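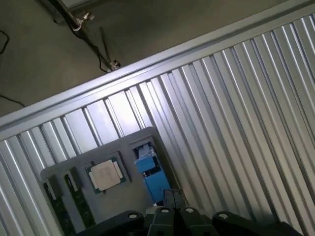
How Do You Teach a Robot to Pick Up a Computer Chip?

Think about how you learned to tie your shoes. Somebody probably showed you, and then you tried it, and the bunny ears fell apart, and you tried it again (and again!) until one morning your fingers just seemed to know what to do. Robots can learn from being shown things, too, only they need an awful lot of showing.

At the Lowther workshop, a teacher named Szabolcs Mészáros helps a robot learn to handle computer parts. The parts wait in a light gray tray with a slot for each one. The square piece with the pale metal top is a processor, the part of a computer that does the thinking. The long green ones are memory modules, which hold the things the computer is busy with right now. And those two black fingers belong to the robot!

Szabolcs moves the robot's arm with a set of handles, so the arm copies what his own hands do. He steers it over to a part, closes the fingers gently, lifts, and puts the part down somewhere else. While he does this, a little camera near the robot's wrist records what the fingers are up close to, and a computer writes down every bend of the arm. One trip from start to finish is called an example.

How many examples does a robot need? For the processor, Szabolcs wanted 300. He makes them in batches of 25, and then he stops for 10 minutes to stretch his hands and drink his tea -- it is tiring work, being that careful.

He also changes things a little as he goes. He might turn the tray, or slide it over, or start the arm from a different spot. If every example were just the same, the robot might get muddled the first time somebody bumped the table.

Try it at home
Ask a friend to close their eyes and hold out one hand. Guide that hand to pick up an eraser and drop it in a cup. Do it 3 times, moving the cup each time, and then let your friend have a go alone, eyes open.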